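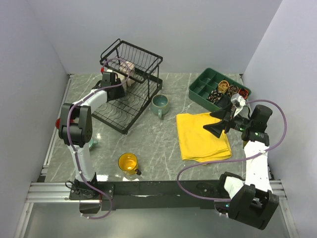
Two arms at work around a dish rack.

Ritu Shukla has sent 60 freedom of information requests to councils in the past few years, and she keeps the replies in ring binders on her landing. Most concern parking, bins or road repairs. The one that got her noticed in October asked Brultia Borough Council what it had spent looking for a missing ceremonial mace.

"They said they held no information on a mace," she says. "I wrote back and sent them the page from their own website with the mace on it. Then they found 80 pages."

The papers showed that the mace had been lent to the neighbouring parish of Tiwari for a fair and had stayed there for six years. Nothing had been spent on the search, as no search had been made. 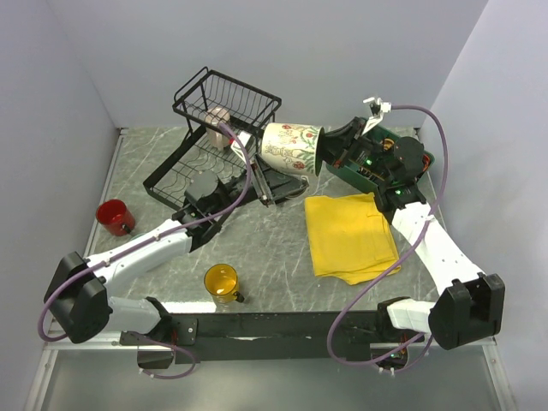
Shukla does not think councils are hiding much. In her view the trouble is mostly filing. "One officer leaves, and the folder goes on a shared drive under their initials. The next person types in the wrong word and gets nothing. I'd have got nothing too."

She has had refusals. Wustisov District Council turned down a request about its Christmas lights on grounds of cost, and took 90 days to say so. She asked for a review, cut the question down to a single street and had the answer by the following month.

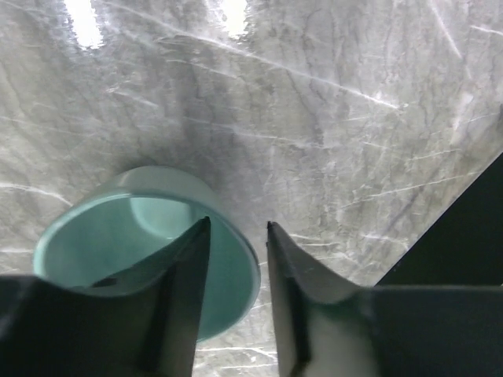

Asking a better question

Her advice to beginners is to keep it short. "Ask for a document if you know its name. Give the dates you want. Don't put your opinion of the council in the letter, they've got to read it out to each other."

She also suggests looking at the council's list of past replies before writing. Two of her early questions had been answered already.

Her next request goes to Rarnance Town Council and concerns a bench. She would not say which one.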